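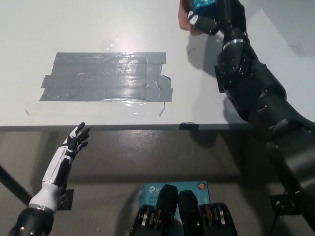
Gray duct tape on a white tabletop, laid down in overlapping strips.

Tape, and what it leaves behind

Every list of household hints I have ever read says duct tape fixes everything. I have been keeping a drawer of the stuff for years and my opinion is that it fixes things until about the following summer. It holds. Then it keeps holding in places where you would like it to stop. So this page is about getting tape and its goo off things, with notes on which of the famous tricks I think are worth your time. Most are oversold.

Peeling

Slow and low. Fold the tape back on itself so it lies nearly flat against the surface and pull along the table. Yanking straight up is how you lose paint, and on veneer or cheap laminate it is how you lose the top layer too. If strips overlap, find the one that went down last and start there. The torn bits and little tabs at the edge are good for getting a fingernail under.

If the tape splits and the silver backing comes off in one piece while the cloth and adhesive stay put, stop pulling. You now have a scraping job and more pulling only makes strings.

Hair dryer

This one works, within limits. The tips pages make it sound like the tape will fall off and thank you. What you get is an adhesive that is softer for a short while, so warm a small section, peel it, warm the next one. I use the low setting and keep the dryer moving. On tape that has sat in a sunny window for a year or more I have had very little luck with heat. The adhesive goes hard and crusty and it has to be softened with something oily.

Do not do this on a vinyl tablecloth. I did.

Cooking oil, peanut butter, mayonnaise

It's the oil that does it. Peanut butter is oil with a mess added and mayonnaise is oil with a smell added. Put plain vegetable oil on a folded paper towel, lay it over the residue, leave it there while you do the dishes, then rub. Wash with dish soap afterward, twice. On bare wood, skip it, you will have a dark spot that outlives the glue. Same goes for unsealed stone.

Baking soda paste

People love to mix baking soda into the oil. It does add a bit of scrub. It also dulls a glossy finish if you lean on it, and you won't notice until the light hits it sideways. Try it on the underside first.

Vinegar

I don't know why vinegar is in every tape article. It is fine for mineral scale in a kettle. On duct tape glue I soaked a rag in it, waited an hour, and had glue that smelled like salad.

Rubbing alcohol

My first choice for thin, smeary residue on glass, metal and most hard glazed surfaces. Useless on thick lumps. It will cloud some plastics and it will soften shellac and some latex paints, so again, the underside. Open a window and keep it away from the stove.

Store-bought removers

I bought two. The Mevo spray smells of oranges and did what the vegetable oil did, at a good deal more per ounce. The Sampaio gel stays where you put it on a vertical surface, and I'll give it that, because oil runs down a door and onto the floor. If you have tape on a door, maybe. Otherwise save your money.

Scrapers

A plastic one, or an old gift card. The Wesis set comes with 8 blades in different shapes and I have used one of them. Metal razor scrapers are for glass only, held low, and even then check that it isn't coated glass.

Sandpaper

I see 200 grit suggested for getting old glue off a painted table. Please don't. It gums up the paper right away and takes the paint with it. If you are refinishing the whole top anyway, get the glue off first and sand after.

Before you tape anything again

Wipe the surface and let it dry. Crumbs and stray hairs under the tape make the bumps, and wrinkles lift before anything else does. Rub each strip down from the middle out. Cut the ends with scissors if you care how it looks. And if the job is supposed to last past a weekend, ask whether you should be using screws, wood filler or the proper glue.

Some letters on this

Yến Sầm wrote in to say that she uses painter's tape first and puts the duct tape on top of that, so the whole patch lifts off in one go. I was ready to argue. I tried it on a shelf in March and it came up clean, but it also slid a bit under load, so I'd say good for bundling and marking and bad for holding weight.

Another reader swears by freezing the tape with a bag of ice. I tried it on a Zakeo storage bin and some of the thick blobs did snap off. The thin film underneath didn't care. Half a trick, then, and you still need the alcohol.

The one about WD-40 on fabric I have not tested and don't plan to, I like my couch.

Updated August 9, 2023. Next up: candle wax and the brown paper bag, which I also have doubts about.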